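Would You Let a Robot Fetch Your Yoghurt?

Explained by Ayuba Amissah
31 Aug 2026

Grown-ups have been promising each other robot helpers for a very long time. Your great-grandparents were told they would have one. So were your grandparents. What they got was the dishwasher, and somebody still has to load it.

Now a company called Holley says it can do better. It is offering a service named Visia, which sends a walking robot to your home or school to do small jobs. You don't buy the robot. You borrow it, a bit like a library book, except that it is heavier and you can't read it in the bath.

We wanted to know what you get for your money, so we asked a lot of questions. Some of them were even sensible.

What is a humanoid robot?

"Humanoid" means "shaped like a human". A humanoid robot has two arms, two legs and a body in the middle. It doesn't need a nose, and it has never once been told to tidy its bedroom.

Why make a robot that shape? Plenty of robots look nothing like us. A robot vacuum cleaner looks like a large biscuit and gets on perfectly well. But houses are built for people. Door handles are at hand height, stairs are made for legs, and the milk is kept behind a door that has to be pulled. A biscuit can't pull a fridge door. A robot with arms might.

What happens at the fridge?

Opening a fridge is easy for you. You have been doing it for years, often when you weren't supposed to. For a robot it is a whole string of problems.

First it has to find the fridge. Then it has to find the edge of the door. It has to bring its hand to the right spot, stop before it bumps into anything, get a hold, and pull. Pull too gently and the door stays shut, as fridge doors have a rubbery seal that likes to cling on. Pull too hard and the ketchup leaves home. 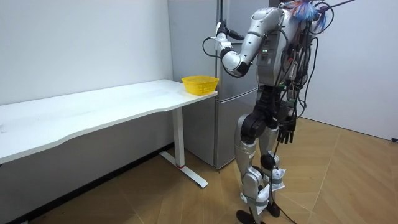
All the while, the robot has to stay on its feet. Try this: stand up straight, reach one arm out in front of you and pay attention to your toes. You should feel them pressing on the floor. Your body is making lots of tiny corrections so that you don't tip over. A robot must do the same sums, using motors where you have muscles.

The gripper

A gripper is the part a robot uses to take hold of things. Some have fingers like yours. Others are more like a pair of tongs. A simple gripper can be very good at one kind of job and hopeless at another, so don't ask it to plait your hair.

Visia comes with a list of 12 jobs it is ready to try. Opening a fridge is on it. So are carrying a basket, pushing in a chair and putting a cup on a table. Making a cheese toastie isn't on the list, and I did look twice.

How does it learn?

Nobody can write down every single thing a robot should do in every kitchen in the world. They would run out of paper, and then somebody would buy a new kitchen. So the robot practises. The people at Holley told us that theirs had 1,378 goes at fridge doors before they put the job on the list. If you are learning the recorder, please don't show that number to your teacher.

Practice in one place is only a start, though. Fridges can open to the left or to the right. Some have long handles and some have none you can see. A robot that is brilliant with one fridge may stand in front of yours looking for a handle it will never find. When Visia arrives, the first visit is spent learning your rooms, and nothing gets fetched at all.

What are wires for?

Robots run on electricity, and messages have to travel between their parts. Wires can do both jobs. You have something similar inside you, called nerves, which are neatly tucked away under your skin. Robot builders often leave wires on the outside while they are still working on a machine. It makes them easier to get at. It doesn't make them easier to dust.

Is it safe?

A robot doesn't know that you are small, or that you are wearing only one sock. It knows what its sensors tell it. The Visia rules say that an adult must be in the room, that you should stay four big steps away while it is moving, and that you mustn't hang your coat on it. I'm told the coat rule was added in May.

Is it any good?

It is slow. You could open the fridge, eat the yoghurt and hide the spoon before a careful robot had finished reaching. It also needs an adult standing by, and that adult has two working arms of their own.

For someone who finds bending or reaching difficult, slow help may still be very welcome, and that is the best argument for it I heard. For the rest of us, I'd wait until it can do the toastie.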